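August, Endale bench, started 15:25

Finger comparison on the egg task, second sitting. Finbarr Madigan swapped the fingers before lunch, so the arm now has the wide black ones with the diamond-pattern pads. The Zukby soft cups are back in the drawer. Same wrist camera, same controller, same force limit as last time.

Task as before: pick a loose egg off the table and put it in an open cup in the blue tray. Tray goes down at an angle on purpose. With it square to the table edge the Zukby set looked better than it was, and I don't want to repeat that.

First thing I noticed is that the open width is generous. The fingers can come down on either side of an egg with a lot of table showing between them, so small errors in x don't matter much on the pick. Placing is harder. The fingers are big for this tray and there isn't much clearance when the neighboring cups are full.

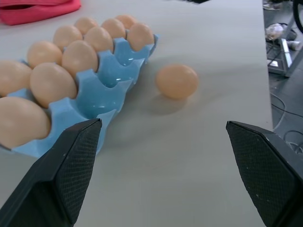
I ran 15 picks at the default closing speed and then 15 at half. Default: 11 placed, the rest stopped by the controller when a finger touched a neighboring egg on the way down. Half speed: same contacts, just later. So speed is not the problem, approach angle is. Rotating the wrist so the fingers close along the empty row should help. Evaristo Montes thinks we should also lift the release point by 7 mm and let the cup do the centering. Will try his way first, as it is one number in the config.

No cracks on either set. No slipping on the pads that I could see in the log. They do pick up dust. Wipe before each run and write it down, we forgot last time.

Camera: exposure left on auto. Highlights on the tray plastic bother the Pirnumero detector a little when a cup is empty. It called one empty cup an egg during setup. Raised the threshold and it went away, but check this again under the evening lights.

To do
- rerun with wrist rotated
- ask Brelard for the narrow fingertips, same pads
- save both logs under the new folder name, not the old one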